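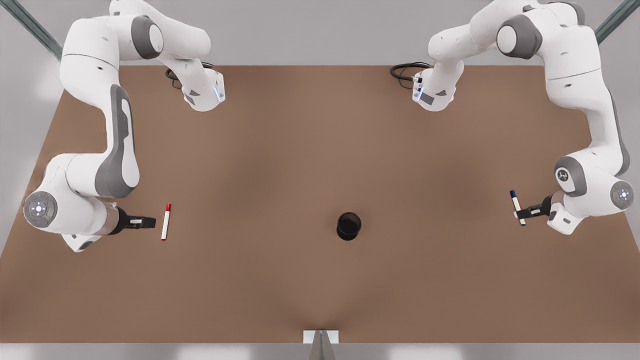

Rehearsing the Small Jobs: Mundel's Two-Armed Bench Simulator Under Review

By Mercy Mohamedi
August 14, 2021

Institutions that wish to teach bimanual manipulation have generally faced a choice between purchasing a pair of arms, with the insurance and floor space they entail, and confining students to the textbook. Loltance, the software house behind the Mundel simulation package, proposes a middle course. Its product is a licensed library of virtual workbenches, each furnished with two arms and a modest task, which may be run on an ordinary laboratory workstation.

This magazine was granted an evaluation licence for the current release and assessed it over one college term. The exercise selected for the greater part of the review is catalogued as Helen. It requires the operator, or a program written by the operator, to place two capped markers, one red and one blue, in a small black cup. The task is elementary for a person at a desk. For a pair of simulated arms it presents a respectable range of difficulties: a slender object lying flat, an opening of limited width, and a second arm which must be kept clear of the first.

The rendering is restrained. Bench and floor are plain, and the designers have reserved their effort for the arms themselves, whose white links, grey joint caps and small status lights are drawn with care. Shadows are soft but present, and operators working from the overhead view will find them of practical value in judging the height of a gripper above the table. Even the black cabling between the shoulders has been modelled. Reviewers were divided on whether this merits the processing time.

Control of the arms

Each arm may be driven independently or the two may be placed under a common program. The manual mode is adequate for demonstration. The scripting mode is considerably stronger, and it is here that the package justifies its licence fee. Commands are clearly named, the documentation is thorough, and faults are reported in language that a second-year student can be expected to follow.

Contact behaviour was judged satisfactory. A marker gripped near its middle remained stable during slow transfers. When it was gripped toward one end it tended to rotate as the arm accelerated, a fault familiar to anyone who has worked with physical equipment. The cup may be knocked over, and the software makes no attempt to rescue the operator from that outcome.

In the course of the review, 902 attempts were logged by students and staff. The log itself deserves favourable mention. It records the position of every joint at each interval and may be exported to a spreadsheet without conversion. Mwende Laizer, who supervised the trial sessions, observed that students consulted it more readily than they did their instructors.

"They would replay a failed grasp until they could name the moment it went wrong," she said. "On physical equipment that moment has usually passed before anyone has written anything down."

Installation and support

Installation proved less satisfactory. The licence manager, Moya, must be installed separately and declined to recognise one of our workstations until its network settings had been altered by hand. Loltance answered our enquiry in four days. The reply was courteous and complete, but a teaching department with a class waiting would be entitled to expect a prompter response. A revised licence manager is promised for October.

The range of exercises is also narrow. Departments wishing to add their own objects may do so, although the import tool accepts a single file format and offers little guidance on mass or friction.

The package is recommended to colleges and technical institutes with an established programming stream. Schools without such a stream may prefer to await the revised licence manager before committing funds.

Reader comments

benchside_tas
We have had the same trouble with Moya. Turning off the second network adapter cured it for us.

R. in Year 2
Does the scripting mode allow one marker to be handed from arm to arm? My supervisor says yes but I cannot find it in the manual.

benchside_tas
It does. Look under shared programs, near the back.

Old Fitter
A fair review, though I would have liked to see the licence fee printed. Our department was quoted one figure by telephone and a different one in writing.

Last updated: two days after publication, to correct the name of the licence manager.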